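Início | Notas | Pastas | Arquivo | Contato

Imprimir | Enviar por e-mail

# Mesa e Cesto – leia-me

Versão de Jun 11, 2024

Oi! Se você caiu aqui pelo índice da Flerkalton, este é o leia-me do conjunto Mesa e Cesto, que comecei em maio e fui engordando nas horas vagas (e em algumas que não eram tão vagas assim). O assunto é bem pé no chão: tampos de mesa, cestos de plástico furadinho e as coisas que a gente larga dentro deles quando precisa liberar espaço para trabalhar.

Eu gosto muito desse tema. Passei anos arrumando mesa de escritório e de casa, e sempre me intrigou como um cesto vira depósito de tudo em questão de dias.

## O que tem no pacote

São 191 fotos com legenda, divididas em 7 pastas. Cada pasta corresponde a um tipo de arrumação: cesto na borda, cesto no meio, mesa quase livre, mesa cheia e por aí vai. Os nomes das pastas ficaram em português sem acento, porque o Rastel (meu organizador de arquivos) engasgava com o til e eu perdi uma tarde inteira com isso.

- `fotos/` – as imagens, já separadas por pasta
- `legendas.csv` – uma linha por foto, com ponto e vírgula como separador
- `mesas.txt` – minhas anotações soltas sobre os tampos
- `mudancas.txt` – o que mexi de uma versão para outra

## Como escrevi as legendas

Escrevi tudo à mão, cerca de 66 por semana no começo, depois bem menos. A regra é dizer o que dá para ver e parar por ali. Pano ou papel dobrado, quando não consigo separar um do outro, entra como "item dobrado" mesmo. Objeto preto e chato que eu não reconheço fica "objeto preto, chato", e pronto! Já recebi mensagem reclamando que isso é vago demais, mas prefiro assim a inventar um nome e depois alguém sair procurando estojo onde não tem.

Para os cestos eu anoto a cor, o formato e o tipo de furo. Cor é um inferno: o amarelo-esverdeado clarinho me deu mais trabalho que todos os outros juntos. Na primeira versão ele aparecia como "creme", "limão" e até "verde-água" – agora é `amarelo-verde claro` em todas as linhas.

Nos tampos anoto o tom, se há desenho de veio, se tem reflexo de luz e se existe passa-cabo. O furo de passa-cabo virou coluna própria porque a turma do Ellery, que planeja estações de trabalho, me pediu para poder filtrar por isso. Achei ótimo e adotei.

## Exemplos

1. Linha 89 do `legendas.csv`, campo por campo: `tampo: bege-alaranjado claro, com veios`; `passa-cabo: sim`; `reflexo: sim`; `cesto: amarelo-verde claro, retangular, furos redondos em fileiras`; `conteúdo: objeto preto alongado, item branco dobrado, tira metálica cinza`.

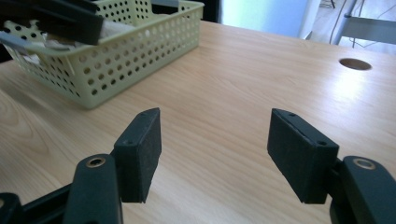

2. Para achar as outras mesas com passa-cabo, filtre a coluna `passa_cabo` por `sim`. Em planilha funciona direto, só confira se o separador está certo na hora de abrir.

## O que ainda falta

Quero revisar os cestos com tampa, que estão mal legendados, e juntar o `mesas.txt` ao CSV. Também falta decidir o que fazer com as gavetas: por enquanto moram no Jevano, meu outro conjunto, e talvez fiquem por lá.

Se encontrar legenda errada, me mande o número da linha e o que você leria no lugar. Respondo devagar, mas respondo.

Imprimir esta página | Enviar por e-mail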